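Section 4: Laying Out the Bench for Your First Colour Session

Before you open any of the Flernura colour sachets, do take a few minutes to get the table ready (it really does make for a much calmer afternoon, and less mopping too).

1. Wipe the table down and let it dry. A plain white top is lovely for this, as the colours show up so clearly against it.

2. Put the test tube rack near the middle, with its long side facing you, and give it a gentle press to check that it doesn't rock.

3. Stand your first tube in the end hole of the front row. Fill only the lower portion, and leave the other holes free for now.

4. Set the beaker to the right of the rack and pour in a little of the orange-yellow mix. You only need enough to cover the bottom!

5. Place the rinsing bowl behind the beaker, towards the back corner, where your sleeve won't catch it.
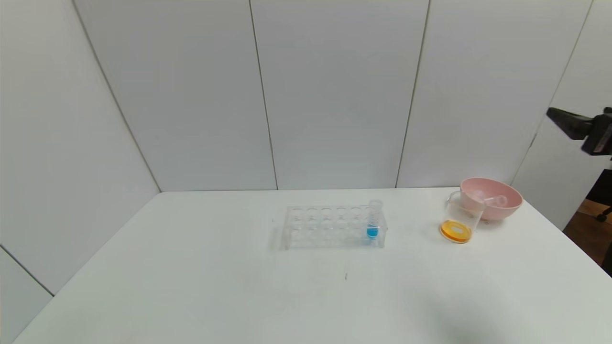
Fig. 18. Rack, beaker and pink bowl set out, with the blue tube in place.

Note: any bowl with a wide rim will do nicely if yours has gone missing.

Caution: never carry the rack with filled tubes in it. Take the tubes out one at a time, and keep all the liquids well away from food.

When everything is in its place, turn to Section 5 for mixing your greens.

Comments

priltley26: Do left-handers swap the beaker over to the other side?

mixing_in_may: I do, and it works fine. Just move the bowl as well.

tubes229: Our blue came out very pale, so we used less water the second time. Much better!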